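TH214 Stage Management and Small-Scale Production
Handout 2: The prompt book, cueing and the props table

Reading before the seminar: Villalobos, chapters on calling and on the get-in. Bring your own marked copy of the first scene of Gitero.

1. The prompt book

The prompt book is the working record of a production. It holds the script, the blocking, every cue and the contact sheet. A person who has never seen the show should be able to call it from the book.

Set the script on the right-hand page and leave the left-hand page for blocking. Some houses reverse this. At Tulstead we use the first layout, and all assessed books must follow it.

Blocking is written in pencil until the second dress rehearsal. Use the standard abbreviations (X for cross, DSL for downstage left, and so on) and number each move against the word on which it starts. A move that starts in a pause is numbered against the pause, with a short bracket.

Cuts are ruled through once so that the old text can still be read. Directors restore cuts late, and a page that has been blacked out has to be retyped.

2. Cue types and numbering

Lighting cues are numbered LX 1, LX 2 and upwards. Sound cues take letters, SQ A, SQ B. Fly cues share the lighting numbers only where they go on the same word. If a cue is added between LX 12 and the one after it, it becomes LX 12.5. Do not renumber during technical rehearsals.

Each cue has three parts in the book:

Warning: given about a page ahead.
Stand-by: given a few lines ahead, and answered by the operator.
Go: the last word spoken, never followed by anything else on the same line.

"LX 12, go" is correct. "Go LX 12" is not, as the operator will act on the first word and may have the wrong cue loaded.

Where two departments go together, name both in the stand-by and give a single go. Cabello prefers separate calls even here. His argument is that a missed answer from one desk is easier to catch. The seminar will compare the two methods using the storm sequence in Arrieta's staging.

3. Rehearsal reports

A report goes out the same evening. Use one heading per department, and write "No notes" where there are none, so that the department knows it has been considered. Keep to facts. "Mr Campos's coat catches on the gate at the second entrance" can be acted on by wardrobe. "The coat is a problem" cannot.

Record running times for each act, and the length of any stop. Late arrivals are recorded by time only.

4. Props: setting and tracking

The props list is built from three readings of the script: one for objects named in the dialogue, one for objects named in the stage directions, and one for objects implied by the action. The third reading is usually the longest. Letters that are read aloud, money that changes hands and food that is eaten all need entries.

Each entry gives the scene, the character, where the prop is set, where it ends and who clears it. Consumables are marked with a C and carry a quantity per performance and a quantity for the run.

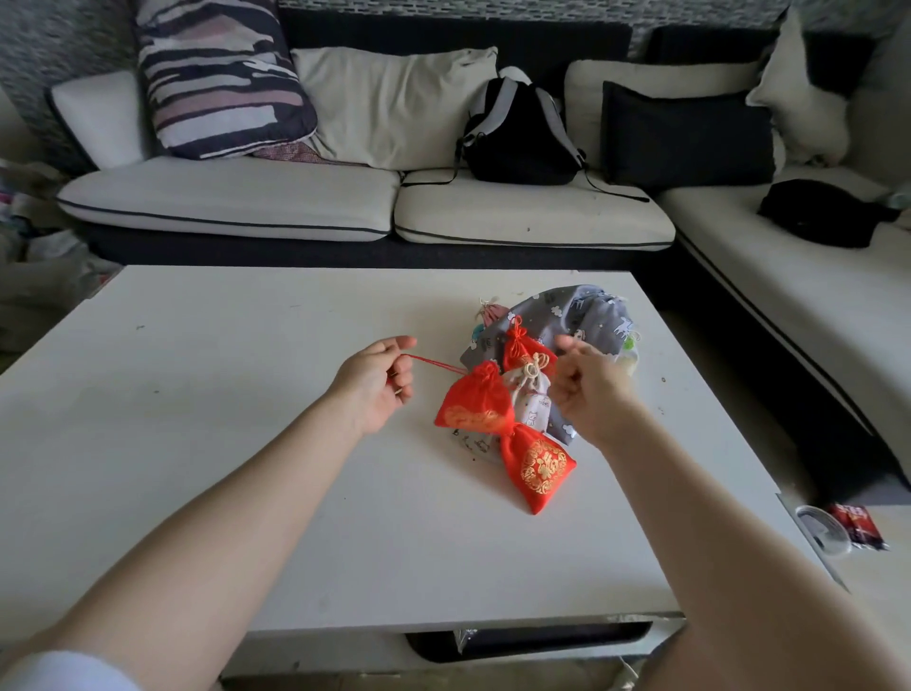

The props table is covered in plain paper and marked out in boxes, one to each prop, with the name written inside the box. Items that enter from the other side of the stage have their own table there. A prop which crosses during the show appears on both tables, with an arrow.

Checks are made at the half and again at the interval. The person checking touches each item and reads its name from the list. Checking by eye from the doorway does not count and will be marked down in the practical.

Actors return props to the box they came from. Personal props (rings, spectacles, handkerchiefs) are issued at the half and signed back in after the curtain call.

5. Exercise

Work in pairs. Take the supper scene from Gitero and prepare:

(a) a props list with settings for both sides of the stage
(b) a cue sheet covering lighting and sound
(c) one rehearsal report, up to 1000 words

Pairs are listed on the board outside the Prarkance Studio. Changes go through Rodrigo Tejada before the seminar. Scripts are signed out from Jitendra Shukla and must come back unmarked; make your own copy for the book.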